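Terodham Completes First Round of Gripper Comparison for Shelf Picking

GRILTBRIDGE, January – Terodham has completed the first round of a comparison between 2 gripper designs intended for handling boxed groceries, the company announced today. The work was carried out at its Griltbridge test hall and will continue through the spring.

The Pärn gripper and the Zuvton gripper were mounted in turn on the same arm and run with the same controller settings. Each was assigned 202 picks from a stocked shelf, using retail cartons in their ordinary packaging. Operators recorded the approach angle, the closing force and the condition of every carton after release.

Cartons of Bunny Grahams crackers, among them the chocolate variety, form part of the test stock. Thin cardboard marks easily at the corners, and the uneven spacing between boxes on a retail shelf requires the fingers to enter gaps of different widths. 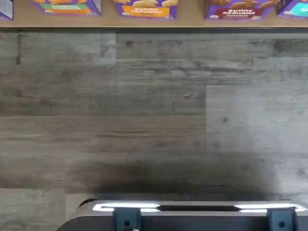 Merike Kalniņš said the number of completed picks should not be read alone, and that a gripper which finishes every cycle but creases the carton has no place in a store. She asked that the second round report damaged cartons separately from dropped ones, and Terodham has agreed to do so.

In the first round, the Pärn gripper completed its picks with fewer repeated approaches. The Zuvton gripper left fewer marks on the cartons at the same closing force. Terodham has not selected a preferred design and will not do so until both sets of results are available.

The second round will use 15 carton sizes and 6 shelf layouts, including layouts with boxes placed side by side. Finger pads will be replaced at fixed intervals, and the arm will be recalibrated after each change of gripper.

A summary of the results will be sent to participating retailers when testing ends. Retailers wishing to supply cartons for the second round may contact the Terodham press office in Griltbridge.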